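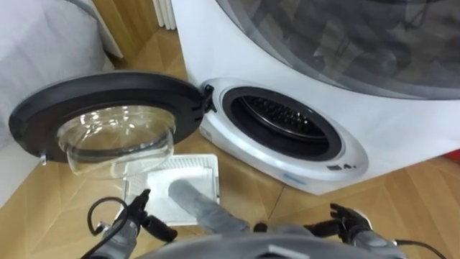 Riden Superwash Sock and Baby Yarn

Riden is a four-ply wool blend for socks, baby clothes and anything else that gets worn hard and washed often. It is spun for Closton by the Gökçe mill and dyed in small lots, so please order enough for the whole project at one time.

Fiber: 75% superwash merino, 25% nylon
Weight: fingering
Skein: 100 g, 425 yards
Needles: US 1 to 3
Gauge: 30 stitches and 42 rows to 4 inches on US 2
Colors: 36, plus undyed

One skein makes a pair of adult socks up to a men's size 11. A newborn cardigan takes one skein, and the six-month size takes two. The undyed base (shade 301) takes acid dyes well and is also sold on 1,000 g cones for machine knitters.

Care
Machine wash cool on the wool cycle with a mild detergent. Do not use bleach or fabric softener. Dry flat. Dark reds and navy may give off some color in the first wash, so wash them separately. Superwash wool grows a little when wet. Wash and dry your swatch before you measure it.

Patterns
Two leaflets are written for this yarn: the Drundow Sock by Elsa Ekström, in four sizes, and a plain raglan baby sweater by Berkay Erdem. Both are sold as printed leaflets only.

Shipping and returns
Orders leave the warehouse in two working days. Unwound skeins can be returned within 45 days with the label attached. Cones and wound skeins cannot be returned.

Shade 118 (Rust) is out of stock until August.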